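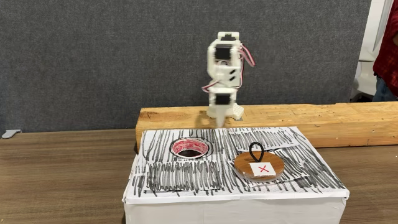
紙は一枚で包もうとするから皺になる、蓋と側面は別々に貼れ、とİlker Kaplanから。メモの端に書いてあった。たしかに。今の箱は縁のところに皺が少し寄っている。次からは分ける。

3月 作業ノート 午後

箱の蓋、木目描きのつづき。黒マーカーで縦線をひたすら。箱ごと木に見せたいわけではなくて、蓋だけ板っぽく見えればいい。前面は白のまま置いておく。Borkmontの展示台に乗せたときに白が残ってた方が軽い、という話だった(たぶん。要確認)。

線の密度がばらばら。濃い帯と薄い帯がある。最初は揃えるつもりだったが、机の木目とか松の板を見てると本物も揃ってない。なのでこのまま。ただし濃くしすぎた所は紙が波打つので重ね描きは2回まで。

紙の継ぎ足し。一枚で足りない所は上から重ねた。継ぎ目は近くで見ると分かる。線を継ぎ目またいで引けばごまかせる、けど段差でペン先が引っかかる。先に貼って、乾いてから描くこと。順番まちがえないように。

紙はWukettiの白、1000枚入りの包みから。棚の下の段。薄い。もう少し厚いのがあればそっちがいい。Eberhardに見本たのむ→まだ返事なし。

丸穴。テープのロールが入る大きさで切ってある。蓋の左寄り。紙の縁が穴の周りに白く残るので、輪郭みたいに見えて悪くない。塗りつぶさない。切り口の内側をどうするかは保留。
ロールの出し入れは真上から。斜めに引くと紙の縁がめくれる、試作の方で一回やった。めくれたら糊で押さえて指で1分。

手前の縁近くに黒い短い印。中心の目安。消さないこと!仕上げのときに線に紛らせる。

松の板は荒挽きのまま。節も見えてていい。鉋はかけない。触るとささくれるので手袋、あるいは角だけ紙やすり。板の高さと箱の高さの関係は一度ちゃんと測って書いとくこと(毎回目分量でやってて毎回ちがうこと言ってる)。

長さの控え:
Junentの図面では板700mm。手元の板は未測定。図面の方を信用しすぎない。

マーカー、かすれ始めたやつが混ざっている。かすれは木目にはむしろ良い。捨てないで別の缶に。新しいのは太い線だけに使う。7本目の封を切ったところ。買い足し1000円以内で、領収書はいつもの封筒へ。

蓋の別案
・線を横向きにする → 板を横に渡した見え方とけんかしそう
・茶のマーカー → 机の色と近すぎる、埋もれる
・線なし、紙だけ → つまらない
結局縦の黒で続行。

İlkerのもう一つの意見、「線は定規を使わない方がいい」。これは賛成。定規で引いた試し紙は縞模様のシャツみたいになった。手首じゃなく肘で引く。息とめない。

糊。スティックだと端が浮く。液体だと皺。いまはスティックを二度塗りして、角だけ液体。角は余分を切ってから折るほうがきれい。ハサミよりカッター、刃は折ってから使うこと。下敷きを忘れると机に筋がつく(ついた)。

残り
側面の貼り直し、二枚分けで
穴の内側
板の実測
Eberhardにもう一度れんらく
継ぎ目の上の線、足りないとこだけ足す。足しすぎない

夕方、明かりを変えて見たら線がかなり強い。遠くからはちょうどいいのかも。あした廊下の端から見る。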